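Wallin Touchline Flag Football Belt Set
Apr 24, 2018

I coach a flag American football side called the Cimlow Herons, and I've been selling kit from my spare room since the season before last. I only stock things we've played in ourselves. The Wallin belts are the ones our lot wear every week, so if you ring up and ask me which belt to get, you already know what I'm going to say!

What you get

One adjustable belt with two flags, one for each hip, and a drawstring bag to keep them in. The flags come in red, yellow or royal blue. The belt itself is always black (people do ask for matching ones, and sorry, Wallin don't make them). If you're kitting out a whole squad, put the colours you want in the order notes and I'll pack each set separately so you're not sorting through a heap of them in the car park.

How they play

The pop is what I bought them for. You get a proper loud snap when a flag comes away, and it settles no end of arguments between the rusher and the quarterback. Our old belts were the sort with the hook and loop strip, and by October they were full of grass and fluff and half the flags were being held on with hope. These have a plug and socket, so a bit of mud doesn't bother them. Rinse the socket under the tap if it starts feeling gritty and leave it somewhere airy overnight.

I will say the clips are stiff for the first couple of sessions. Younger players may need a hand getting the flags back in until they loosen up. Twist a little as you push and they go in much more easily.

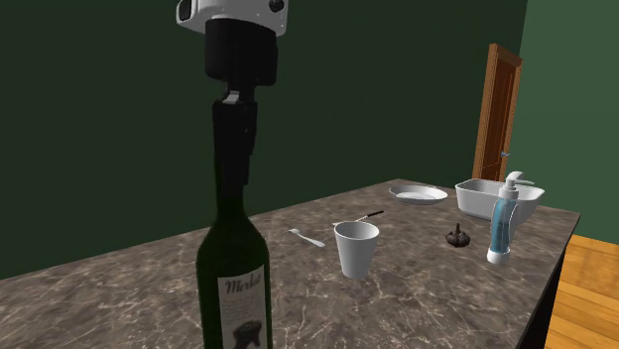 Sizing is the other thing I get emails about. The small belt suits most juniors and the large goes round everyone we've ever had on the team, linemen included. Tuck the loose end away properly, by the way, because our league refs are quite hot on dangling straps and it's a silly way to lose yards. If you're between sizes, go large and trim it, then melt the cut end a bit so it doesn't fray.

Do check your own league's rules on flag colour before you order. The Ivmont league won't let you wear flags the same colour as your shorts, and we found that out on a wet morning with the other team already lined up for the kick-off. I had to send one of the parents off round the houses looking for spare shorts.

Spares and squad bags

Spare flags are sold in packs of 4 and they'll fit any Wallin belt with the round socket. They won't fit the older square ones, so have a look before you buy. If you want the lot carried in one go, the Vetomow squad bag takes a full team's belts with room left over for cones and a ball pump. Mine has a broken zip pull after being sat on by a tight end, but it still does the job.

Delivery and returns

Orders go out on weekdays, usually the day after you place them. Unused belts can come back for a refund as long as they're still in the bag. If a clip fails in your first season, send me a quick picture of it and I'll post you another belt.

Belt set: small or large
Flag colours: red, yellow, royal blue
Product code: WT-3000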